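Thread: Bath mats that survive a washing machine?

tamara_p
Our bathroom mat has finally died. The rubber backing came off in the wash and I've been picking crumbs of it out of the filter all evening. I'm in a rented flat with tiles that turn into an ice rink. What are you all using? Budget 20 quid, could be talked up a bit.

Skevell
Rubber backing hates heat. Wash at 30 or lower, no tumble drying ever, and hang it over the bath. My Remon one has done almost 300 washes by my reckoning and still grips.

mossy_kettle
300?! Do you wash it before every shower?

Skevell
Family of five and a muddy dog. You'd be surprised.

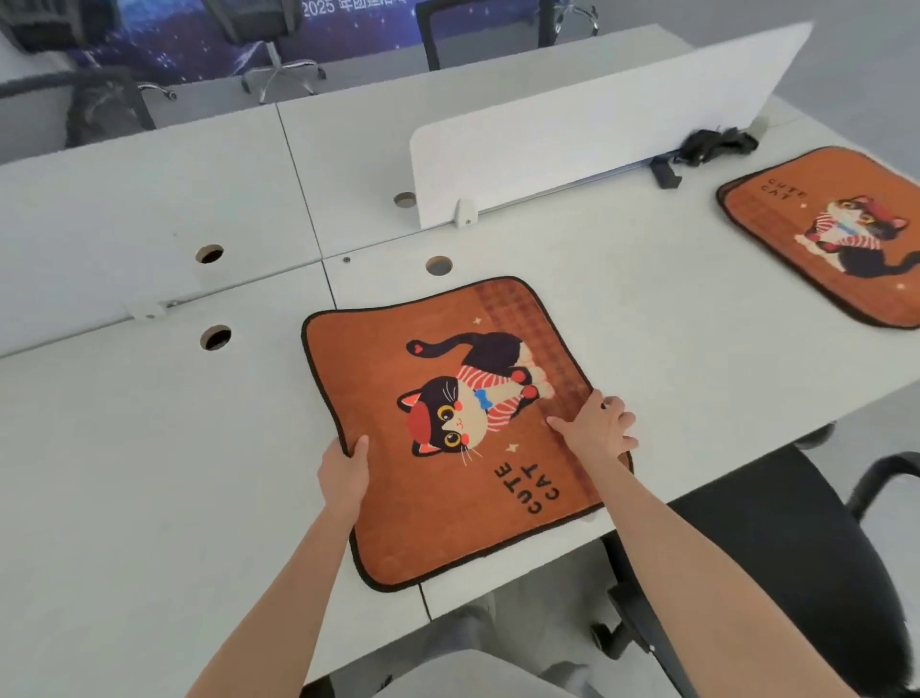 tamara_p
Right, I've been reading up on pile. Long shaggy stuff holds water for days, and our bathroom has no window, so it has to be something that dries fast. Edges matter too, as my old one frayed at the corners first. I like the rounded corners and dark edging on the one with the cat in the red beret, and I'm a grown woman so I'm allowed a cat in a beret.

Revholm
Going to disagree with the lot of you. Fabric mats are a faff. Get a slatted wooden one, wipe it down, done. Mine cost 37 and I've stopped thinking about it.

mossy_kettle
Wood is horrible on bare feet in July, never mind January. And it slides unless you stick pads underneath.

Revholm
So stick pads underneath – it takes two minutes.

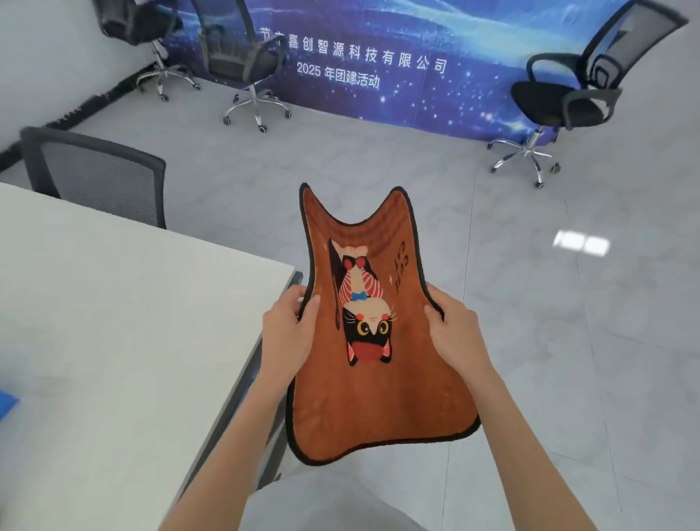
mossy_kettle
Tamara, measure your door clearance before buying anything! I bought a lovely thick one and the door wouldn't open over it. Short plush like the orangey-brown cat would be my pick over anything shaggy, but check the shape as well, because a narrow waist means less mat to stand on in the middle.

tamara_p
Good shout about the door. Just measured and there's barely a finger's width. Short pile it is, sorry Revholm.

Revholm
You'll be back.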